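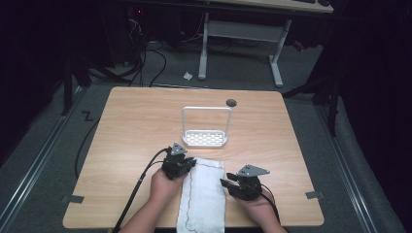 What a Pair of Grippers Does to Your Budget

I went to Povosbridge last November to ask a very dull question (how much does all this cost?) and came home with a notebook full of cable lengths. The people at Stuvstead run a small robotics shop there, and they're planning their second year of equipment. I'm the sort of person who reads price lists in bed, so I was delighted to be let anywhere near the spreadsheet.

The bit everybody wants to talk about is the grippers. You hold one in each hand, you do an ordinary job like dealing with a towel, and the recordings go off to teach a machine. Lovely! But the grippers were never the line that scared anyone. The pair they settled on came from Postma at $3202, and the quote was one page long and easy to read. What ate the afternoon was everything the quote left out.

Take the table. I'd have said a table is a table, and I'd have been wrong by a good bit of money. You want one you can walk up to from the front, with a clear floor on either side and enough top for a folded towel and a white rack without your elbows fighting. Then there's the computer, the desk the computer lives by, and cable. So much cable! Stuvstead budgeted $500 for cabling and floor rails in the first round and spent it before the second table was even ordered. My advice is to walk the route with a tape measure, from the wrist to the floor to the machine, and then buy the next length up.

They also got a quote from Plostcombe, which came in at $1749 for a pair and looked like the bargain of the year. I got quite excited about it on the drive over. Then we read the second page – no spare fingers, no cables, and a repair turnaround of four weeks during which you'd have a very nice table and nothing to do at it. Once spares and a loaner went in, the gap was small enough that the team stopped arguing and went to lunch.

The other thing I'd never have put in a budget is stuff to work on. Towels and racks are cheap, fine, but fabric is a category of its own. A piece of white faux fur with a wavy rainbow line running over it is a craft-store purchase, and it's also a task, and somebody has to choose it, pay for it and replace it when it gets ratty. Stuvstead now has a line called "soft goods," and it gets topped up every month. I love that line. It's the only one in the whole file that anyone seems to enjoy filling in.
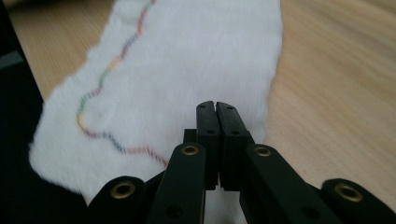 Should a small shop buy two pairs of grippers at the start?

Buy one pair and a full set of spares, then run it for a couple of months before ordering the second. You'll learn which parts wear out at your own table, and the second order will probably look different from the one you'd have placed on day one.

Stuvstead did it that way, and the second order (same maker, longer cables, twice the spare fingers) is sitting with accounts as I write. The quote is good through Tuesday, March 31, 2020, and the desk for the new station has already been picked out.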